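Correcting White Balance from a Neutral Surface

5 min read

Mixed indoor lighting shifts the color of pale surfaces before it becomes obvious anywhere else. The procedure below sets white balance by hand in any raw editor that has an eyedropper tool.

1. Open the raw file and reset temperature and tint to As Shot.
2. Zoom to 100 percent.
3. Select the eyedropper and set its sample size to 5 x 5 pixels. Single-pixel samples pick up noise.
4. Click a pale area that is matte and evenly lit. The red, green and blue readings should be close together and below 245.
5. If the result looks green, move tint toward magenta in small steps.

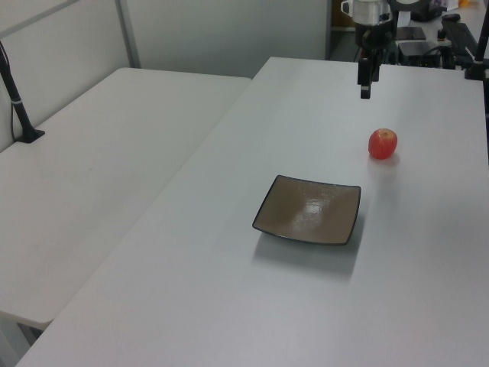 Red apple and square glazed plate on a matte pale tabletop.

Do not sample from a glazed surface or from a highlight. A reflection carries the color of the lamp, and a clipped channel gives a false reading. Shadows are also unreliable — they often take their color from a nearby wall.

Save the corrected values as a preset and apply it to the other files shot under the same light. Recheck after any change of lamp.

Text: Mio Oda. Contact: Rovine editorial desk | © Rovine | Back to top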